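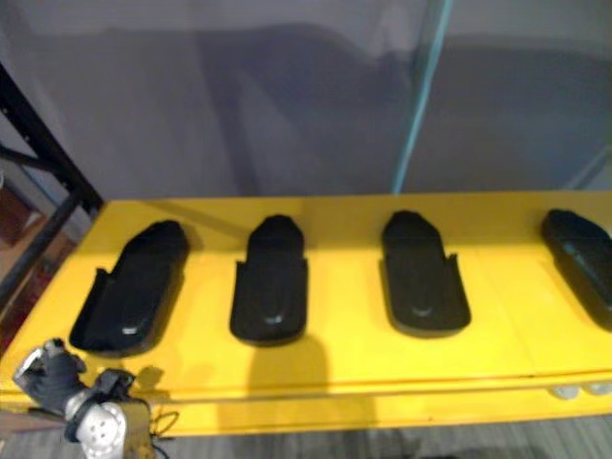
Anwara Wijesinghe wrote in to say that a headline collection without the corrections is just a list of things people were once angry about. Fair enough. Version 3 of Gendance has the corrections.

Gendance: political headlines and what became of them

What's in it
767 headlines from partisan news sites and blogs, each paired with the first paragraph and any later edit we could find. Labels cover tone, sourcing and whether the word "bombshell" was earned. It mostly wasn't. 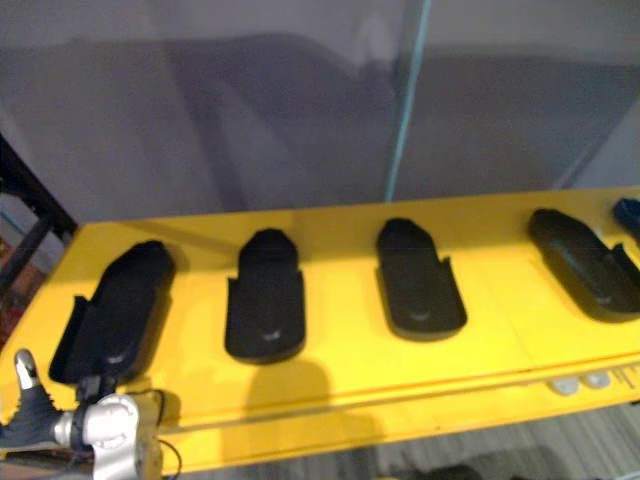 Would it kill you to label the left-leaning sites as strictly as the right-leaning ones, asked a reader in August. We relabeled both piles blind, with site names removed. Complaints now arrive evenly from both sides.

Files
headlines.csv – one row per headline
edits.csv – later versions, joined on row_id
notes.txt – arguments between labelers, lightly cleaned
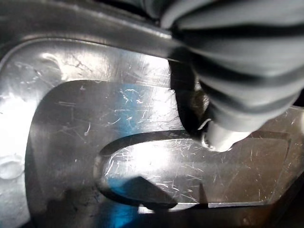
The sourcing column runs from 0 to 7, where 0 means "a friend heard" and 7 means a linked public document that says what the headline says. Rows marked Barua come from the old Barua archive and have no edit history. Please don't read that as a spotless record.

Known problems
Satire slipped in twice. Both pieces scored well on sourcing.
All-caps headlines were lowercased by the Gruva importer, so much of the shouting is lost.

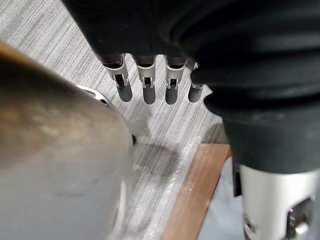

Deleted posts are kept as a row_id and a blank. Anything over 1,000 characters is trimmed, which hits one columnist harder than the rest.

Use
Free for research and teaching. Ideck hosts the files and goes down for maintenance every Thursday. Send fixes as a pull request with a link to the original page.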